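Nernow Parts Recovery: The Sorting Bench

Life at the depot | Photos and words by Aoi Hamada

If you've been past the back bench at our Sturnach depot lately you'll know why I wanted to get it up on the gallery page. The Skalance bench is easily my favourite corner of the building at the moment, and I say that as someone who spent four years sorting brake parts by hand about ten steps away from it!

For anyone at the other sites: Sturnach takes in the mixed tubs that come back from workshops. Pads, shoes, bits of trim, plastic clips, whatever was on the floor when someone grabbed a broom. Everything has to be picked out, turned the right way up, looked at and put with its mates. On a big shift that's 1,000 pieces, and until this year every one of them went through somebody's fingers, usually with the radio on and a cup of tea going cold.

Skalance is our name for the project that has put two robot arms onto part of that job. The arms do the reaching and the picking up. The crew set out the parts, keep an eye on the grips and decide what goes where when a piece is worn or odd.

What's changed for the crew

There are five of us on the sorting crew, same as before, and the day has a different shape now. Wrists are the big one. I used to go home and struggle with the lid on a jar, and I haven't reached for the heat pack in months. We also rotate a lot more. An hour at the bench, then inspection, then out to the dock to help with the tubs, so you get to talk to people who used to be just a voice over the forklift.

It's noisier in one way and quieter in another. The joints have a bit of a whirr to them, which I find quite soothing (not everyone agrees). But the constant clatter of pads being dropped into steel bins has dropped right off, and you can have a conversation without shouting.

The learning has been the fun part. I'd never written down how I pick up a brake shoe, because why would you? Then I had to explain it: which edge, how far in, what to do when it rocks. It took me a whole afternoon and three sheets of paper, and I came away rather proud of how much I knew.

It's not all smooth. Thin curved pieces are still a pain, and flat pads are harder to get hold of than they look, because there's so little edge to work with. We've also had to get used to a slower pace while a new part is being brought in. We agreed early on that a part stays on the hand-sorting list until the arms manage 95 good picks in 100, and a few favourites of mine are still firmly on that list.

From the bench

A brake pad up against the blue tape, and the other arm's gripper over on the right. The curved white plastic strip is the sort of thing that turns up in every tub.
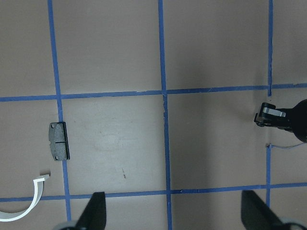 Both arms from further back, with the brown paper down and the taped cells running to the front of the table. I love the shape of that olive-green and black part on the right!

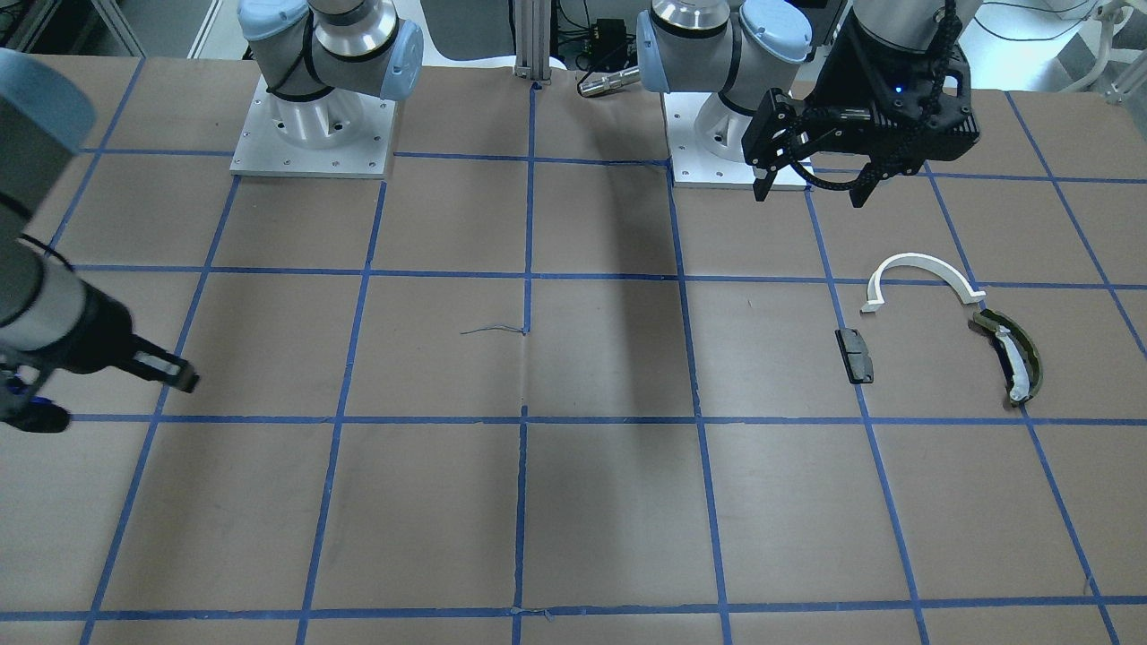

Come and have a go

The bench is open to anyone at Sturnach who'd like a turn, and you don't need any background at all. You'll start with setting out parts, then move on to calling the grips with one of us beside you. Put your name on the sheet by the lunchroom door. There are 5 places in the August group, and night shift get first pick this time since they missed out on the last one.

If you're at the Stasiv depot and want to visit, talk to your supervisor about swapping a shift and we'll find you a locker and a decent mug. Please bring your own safety glasses, as our spares are a sorry-looking bunch.

More photos wanted

Got a good shot from your own part of the depot? Drop it in the gallery folder with your name and a line to go with it. I'd especially like some from the dock, first thing in the morning when the roller doors go up.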